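Bench Equipment and Small Glassware: Frequently Asked Questions

Zameneck Teaching Laboratories – bench guide for new users 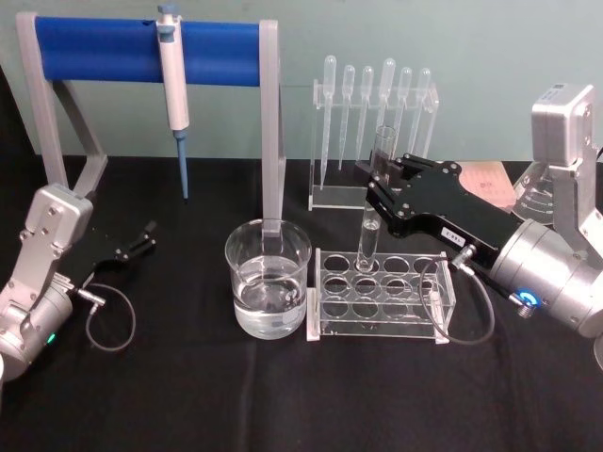 Storing pipettes

Where does the micropipette go between uses?
Hang it on the padded crossbar of the stand with the tip cone pointing down. Eject any used tip first. A micropipette laid flat with liquid in the tip can draw that liquid into the shaft, and the shaft then has to be stripped and cleaned before the next user can have it.

Can transfer pipettes be kept in a drawer?
Unopened packs, yes. Once a pack is open, hang the pipettes in the clear rack, bulb up and stem down. Stems of different lengths can share a rack as long as none of them touches the base.

Are transfer pipettes reused?
Within one exercise and with one liquid only. Discard them at the end of the session. They are not graduated accurately enough for quantitative work; use the micropipette for that.

Test tubes and racks

Which racks are suitable for glass tubes?
The clear acrylic two-tier racks. Both tiers must engage the tube. If a tube leans, it is too narrow for the hole and should be moved to a rack with smaller openings.

How are acrylic racks cleaned?
Lukewarm water and mild detergent, then a soft cloth. Do not use acetone or undiluted ethanol. Both cause fine cracking around the holes, and a cracked rack is withdrawn from use. Do not autoclave.

Can a hot tube be returned to the rack?
No. Let it cool in a wire rack first. Acrylic softens at temperatures a tube reaches easily over a burner.

Beakers and water

How full should a rinse beaker be?
No more than three quarters. Change the water between reagents – a cloudy beaker is a common source of carryover.

Where on the bench should it stand?
In front of the racks, clear of the bench edge, where it can be reached without passing a sleeve over open tubes.

Bench covering

Why is the cloth black?
Clear glass and clear plastic are easier to see against it, as are drops and chips. It is not chemically resistant. Remove it before working with acids, bases or solvents.

How often is it washed?
After every 11 sessions, or at once after a spill other than water.

Ordering and breakages

Who handles replacements?
Heike Hinrichs for glassware, Refugio Galindo for racks and stands. Transfer pipettes come from Zostia in boxes of 200. Report a breakage the same day and leave the shelf label with the report.

Related pages
Micropipette calibration check
Glass disposal
Stockroom hours in December

Contact: Bench Services, Zameneck Teaching Laboratories
Last revised Nov 1, 2021
Back to top

This site uses cookies to remember your language setting. Accept | Settings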